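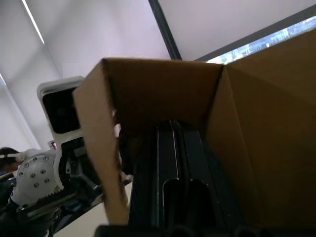

Automation Systems 2
Handout 6: Notes from the site visit to Akell, Gerkville

These notes cover the August visit and replace the lecture for that week. Read them alongside your own notebook entries. If you missed the visit, you can still do the written task at the end.

Background

Akell is a small firm that develops handling routines for packing and returns work. Oleksandra Zakharchenko ran the demonstration and took most of the questions. Lumturie Vidmar looks after the recorded runs and spoke to us in the second half. The open day started at 10 am and we had the bench until lunch.

The current job is for Ketley, a parts distributor that gets a lot of its own cartons back. Staff there open each carton, check nothing has been left in it and fold it for reuse. Akell has been asked whether two arms on an ordinary table can take over the checking and the handling. The folding is a later stage and was not part of the talk.

Holding a box with two arms

A carton is harder to hold than a machined part. The walls flex, the flaps move, and the size changes a little every time the box is used. If both grippers push inward from the outside, the sides bow and the box can slip downward.

Oleksandra's preferred hold is uneven. One gripper stays on the outside of a wall. The other puts its fingers into the open top and takes the opposite wall.
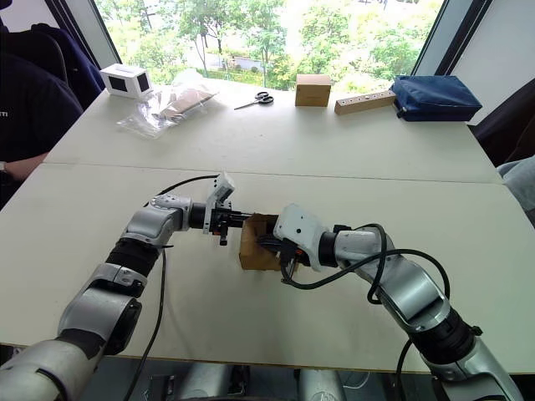 With this hold the two arms form a closed chain through the box. Any error in the position of one arm turns up as force in the other. You met this in Week 4 with the two-link example. At Akell one arm leads and the other follows with low stiffness, so small errors are absorbed at the follower and the cardboard is not torn.

Reaching inside

A view from close to the fingers is useful here, as the walls hide the inside of the box from most other positions. The drawback is that the walls are plain brown and have few features to track. Lumturie said the fold lines and cut edges do most of the work, and that shadow near the bottom of a box still causes missed grasps.

Recorded runs

Lumturie gave these figures for the Ketley job to date:

Runs recorded: 3780
Runs set aside as unusable: 951
Carton sizes covered: 42

The usual reason for setting a run aside was a flap closing over the fingers. She keeps these runs in a separate folder and has started using them to test a recovery routine written by Nedeljković's group.

Written task (20 marks)

Draw the closed chain for the two-arm hold and label the leader and follower. State which directions should be compliant at the follower and why. Work out the share of runs set aside and suggest one change to the gripper or the approach path that might reduce it. Two pages at most, with your sketch included. Hand it in at the start of the next tutorial.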